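Flisside Shared Spaces – Maintenance Desk
Ticket: Coffee corner, round table sticky and streaky, recurring
Category: Cleaning / Surfaces
Priority: Low (raised to Normal after the second complaint, lowered again after lunch)
Status: Closed, October

Original request

The round white table in the coffee corner is sticky. It gets wiped and it's still sticky. When it isn't sticky it's streaky, and under the ceiling lights you get a set of gray arcs that look like somebody ice skated on it. There is also coffee dust, always in a half circle in front of the grinder. Please fix, or please send whatever it is you people use on tables.

Desk reply, first pass

Thank you for reporting this. Please confirm the table was wiped with the spray and a cloth, and that the cloth was clean.

Requester reply

Define clean.

Log, entry one, 7 a.m.

Went to look before the first coffee rush. Table is sticky on the window half and dusty toward the back where the grinder lives. The streaks follow the direction of wiping, so at least we know wiping has occurred. Ran a finger across the top and left a visible road.

Suspects at this point: the spray (Dridby surface concentrate, diluted by whoever gets to the refill first), the cloth, the milk, and the grinder. The espresso machine is over on the counter against the wall and has an alibi, apart from the fact that people steam milk there and then carry the pitcher across to the table, dripping.

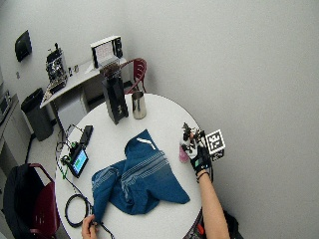

Asked the morning regulars what the routine is. The routine is three sprays, a wipe in circles, and then the same cloth gets used on the pitcher and on the front of the grinder. It then goes back on the table in a heap until the next spill. By mid-morning the cloth is carrying milk, coffee oil and cleaner in proportions I'd rather not put in a ticket.

Log, entry two

Tried the obvious. Emptied the spray bottle, rinsed it, refilled it with plain warm water, and wiped half the table with a fresh cloth. Left the other half alone as a control, which got me a complaint that I'd only cleaned half the table.

Water half: stickiness gone, faint haze left behind. Control half: as described by the requester, in language slightly stronger than the ticket form allows.

So most of the sticky layer is old cleaner. The Dridby label asks for one cap in 400 ml of water. The refill note taped inside our cupboard door says "a good glug." I have removed the note. I would like it recorded that it was laminated.

Log, entry three, 11 a.m.

Mixed a new batch at label strength. Sprayed, waited 90 seconds as the label wants, wiped. No stickiness. Streaks came back, fainter.

Swapped in another cloth from the same shelf. Same streaks. Swapped in one from my own kitchen, no streaks, some envy from the next desk. Checked the laundry shelf: somebody has been washing the cloths with fabric softener. They smell wonderful and they smear like butter.

Rewashed one batch with no softener. Waiting on that.

Meanwhile, the grinder. The half circle of dust is fresh each time I look, so it's coming out of the spout area and missing the cup. Marinho, who supply our beans, say a darker roast in dry weather can throw more static and that a shorter drop into the cup helps. They also suggested a different roast at a different price. Noted the first part.

Log, entry four

Softener-free cloth is back. Folded it into a pad, since a crumpled one leaves a ridge of cleaner at every wrinkle. One spray onto the cloth, wipe side to side, turn to a dry part, wipe again. Table is clean and stays clean when touched by several skeptical people.

Spraying straight at the table is fine in the middle. Near the back, keep the nozzle pointed away from the grinder. Damp grounds set like grout, and I've already chipped at enough of it with a spoon handle.

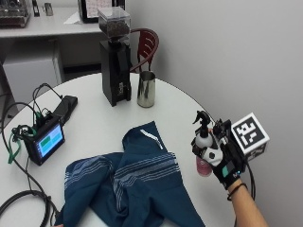
Resolution

1. Cleaner mixed to the label. Galtari, who handle our stockroom orders, have added a measuring cap to the next delivery, free of charge and with what I felt was pity.
2. No softener on the cloth wash. The bottle has been moved to a high shelf.
3. Brush the dry grounds up first, then wipe.
4. Separate cloth for the milk pitcher. Rinse it after the first round of coffees and hang it up.
5. Hold the cup closer to the spout. This is the only step anybody has objected to.

Requester comment on closing

Table is fine now. One of the chairs squeaks. Should I open a new ticket?

Desk reply

Yes – separate ticket, please, category Furniture.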